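Barnari Serving Tray, Rectangular, Black
Item no. 3947

Home > Catering Supplies > Trays and Tabletop > Serving Trays

Availability: In stock
Sold by: Each, or case of 12
Page last revised: September 11, 2020

Product details

The Barnari is a flat service tray for cold drinks, cups, and light plated food. It is molded in one piece from black polypropylene, with a raised rim on all four sides and rounded corners. The base has a fine texture that slows sliding when the tray is tilted. It has no handles. The rim is turned outward at the short ends so that the tray can be lifted from a flat surface without tipping it first.

The Barnari replaces the Mister tray, which was withdrawn in February. Outside dimensions are unchanged, so existing racks and tray stands will fit. The rim is slightly higher than on the Mister, and stacks of more than 20 will stand taller than before. Check shelf clearance before mixing the two.

Specifications

Length: 500 mm
Width: 344 mm
Rim height: 22 mm
Material: polypropylene
Color: black
Tray weight: 1000 g
Dishwasher: yes, upper or lower rack
Microwave: no
Oven: no
Stacking: yes, nests with same model only

Care

Wash before first use. Do not use steel wool or powder cleaners on the base - they remove the texture and leave gray marks that will not polish out. Dry fully before stacking. Trays stacked damp can grip each other and should be separated with warm water, never pried apart with a blade.

Light scratches from cup bases are normal wear and are not covered by the warranty. Cracks at the rim are covered for two years from the invoice date.

Ordering notes

Case orders ship from the Czarnecka warehouse. Single trays ship from the Brokov counter and may arrive in a plain carton with no printed label. For orders of more than 10 cases, contact Marianna Kalinowski in trade sales for a freight quote. Returns are accepted unwashed and unused within 30 days.

Doilies and cups are sold separately.

Black tray with pale green cups 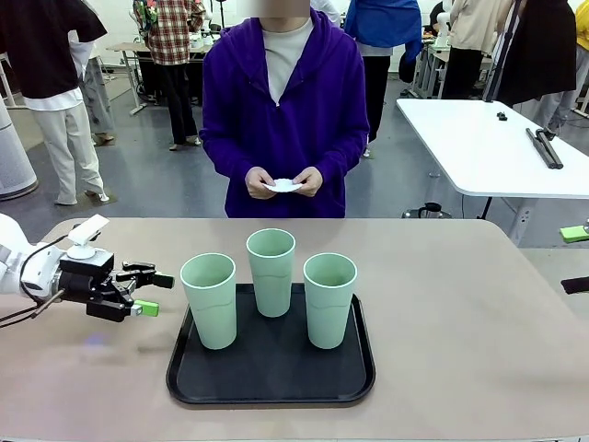
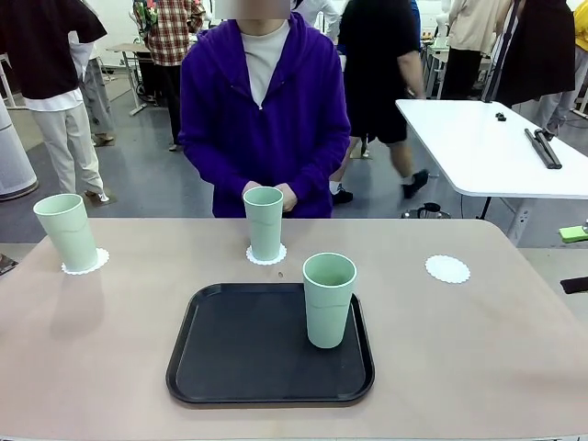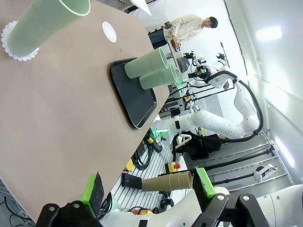
Customer question
Can the Barnari be stored on its side in a vertical rack?

Reply from Innes Drummond, product support
Vertical storage is fine on either long edge. Use a rack with slots at least 30 mm wide, and keep the rack away from ovens and heat lamps, as a warm tray left on edge can bow.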